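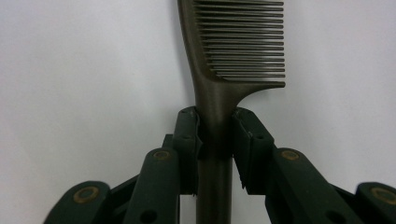 Workenska T2 – Smartphone mit Dual-SIM und wechselbarem Akku

Artikelnummer: WK-T2-64
Hersteller: Workenska
Vertrieb: Cokholm Mobilfunkbedarf

Das Workenska T2 ist ein Smartphone der Einstiegsklasse für den Betrieb mit zwei SIM-Karten. Es ersetzt das T1, dessen Auslieferung im November endet. Gegenüber dem Vorgänger wurden Funkmodul, Akkufach und Ladebuchse geändert. Zubehör für das T1 passt nur teilweise, siehe Abschnitt Kompatibilität.

Gehäuse und Anzeige

Das Gehäuse besteht aus durchgefärbtem Polycarbonat. Die Rückwand ist gesteckt und lässt sich ohne Werkzeug abnehmen; die Kerbe dafür liegt unten links neben der Ladebuchse. Unter der Rückwand befinden sich der Akku, zwei Nano-SIM-Schächte und ein separater Schacht für die Speicherkarte. Beide SIM-Karten und die Speicherkarte können gleichzeitig eingesetzt sein.

Das Display ist ein IPS-Panel mit einer Bildwiederholrate von 90 Hz. Werkseitig sind 60 Hz eingestellt. Die höhere Rate wird unter Einstellungen > Anzeige > Bewegungsdarstellung aktiviert und bei niedrigem Akkustand automatisch zurückgenommen.

Akku und Laden

Der Akku hat eine Nennkapazität von 2370 mAh und ist vom Anwender wechselbar. Vor der Entnahme ist das Gerät auszuschalten. Ein Wechsel im Standby führt zum Verlust nicht gespeicherter Daten, in Einzelfällen auch zum Zurücksetzen der Uhrzeit. Geladen wird über USB-C mit maximal 11 W. Netzteile mit höherer Leistung können angeschlossen werden, verkürzen die Ladezeit aber nicht. Kabelloses Laden wird nicht unterstützt.

Ersatzakkus sind unter der Bezeichnung Pathak P-24 erhältlich. Die Bauform P-22 aus dem T1 ist mechanisch ähnlich, hat jedoch eine andere Kontaktbelegung und darf nicht eingesetzt werden.

Software

Ausgeliefert wird das Gerät mit Wemodia 11, einer auf Android basierenden Oberfläche. Der App-Bestand ab Werk beschränkt sich auf Telefon, Nachrichten, Kontakte, Kalender, Kamera, Browser und Dateiverwaltung. Mit Ausnahme von Telefon und Kontakten können alle Apps deaktiviert werden.

Sicherheitsaktualisierungen erscheinen vierteljährlich. Die Installation setzt mindestens 30 % Akkustand oder ein angeschlossenes Netzteil voraus. Ein Wechsel auf eine ältere Wemodia-Version ist nach der Aktualisierung nicht mehr möglich. Der Bootloader ist gesperrt; ein Freischaltcode kann beim Hersteller beantragt werden, wobei sämtliche Nutzerdaten gelöscht werden.

Dual-SIM-Betrieb

Beide Schächte unterstützen LTE. Während eines Gesprächs auf SIM 1 ist SIM 2 nicht erreichbar und umgekehrt. Die Datenverbindung läuft jeweils nur über eine Karte. Eine Rufumleitung zwischen den beiden Rufnummern muss beim Netzbetreiber eingerichtet werden. eSIM wird nicht unterstützt.

Technische Daten

Betriebssystem: Wemodia 11
Arbeitsspeicher: 4 GB
Interner Speicher: 64 GB, erweiterbar per microSD
Display: IPS, 90 Hz
Akku: 2370 mAh, wechselbar
Ladeleistung: max. 11 W
Anschlüsse: USB-C (USB 2.0), Klinke 3,5 mm
Funk: LTE, WLAN (2,4 und 5 GHz), Bluetooth
Ortung: GPS, Galileo
SIM: 2 x Nano-SIM
Farben: Graphit, Sand

Kompatibilität

Schutzhüllen des T1 passen nicht, da die Ladebuchse versetzt wurde. Displayfolien des T1 können verwendet werden. Kabelgebundene Headsets mit vierpoliger Klinke werden einschließlich Mikrofon und Rufannahmetaste unterstützt. Der Anschluss eines externen Bildschirms über USB-C ist nicht vorgesehen.

Lieferumfang

Smartphone, Akku, USB-Kabel (A auf C, 1 m), Kurzanleitung. Ein Netzteil ist nicht enthalten.

Hinweise zur Bestellung

Die Ausführung Sand wird nur ohne SIM-Lock geliefert. Für Graphit ist bei Abnahme größerer Stückzahlen eine Vorkonfiguration möglich (Sprache, WLAN-Profile, gesperrte Apps). Die Profildatei ist vor der Bestellung im XML-Format einzureichen. Nachträgliche Änderungen an bereits konfigurierten Geräten werden nicht vorgenommen.

Technische Rückfragen zur Vorkonfiguration: Kanchan Chauhan, Produktbetreuung Mobilgeräte, Cokholm. Bitte Artikelnummer und Softwarestand angeben. Der Softwarestand ist unter Einstellungen > Über das Telefon > Build abzulesen.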